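# Handout 6: Working Rules for Cloth Handling

Course: Service Robots in the Home, Hullent lab section 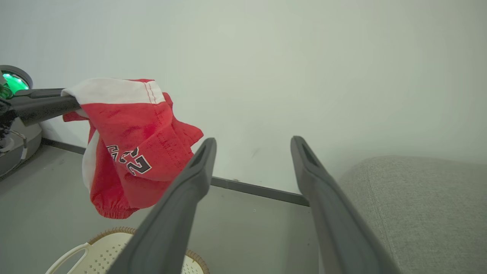
*Fig. 1. Red shorts with a white waistband hanging over an arm, gripper fingers in front, laundry basket below.*

Read these before your first session. You will be asked to sign the sheet at the bench.

## Before power-on

- Clear the floor inside the taped line. Bags and coats go on the hooks by the door.
- Test the emergency stop and write the result in the log. A stop that was tested by the last group does not count for yours.
- Load the Tramevau speed file for cloth. The limit is 277 mm per second near a person and 500 otherwise.
- Tie back hair and take off lanyards.

## During a run

One student holds the stop and does nothing else. No typing, no phone.

Keep hands out of the space between the fingers at all times, even when they are wide open. If a garment slips, stop the arm first and then pick it up.

Cloth hides things. A fold can cover a fingertip, a cable or a joint, so do not judge clearance from the wrist view alone. Walk to the side and look.

Drawstrings, loose threads and long straps must be tucked or cut before the item is used. Elastic hems and waistbands can spring back when let go; release them slowly.

Grip force for thin fabric starts at setting 44. Raise it one step at a time and note each change.

## Faults

Write down what was held, where the arm was and which file was loaded. Do not restart after a second fault of the same kind. Leave it stopped and call the bench lead.

## For next time

Read the Brodelgate notes on shared workspaces, sections 1 to 3. Bring one garment you would expect to cause trouble, and a written risk sheet for it.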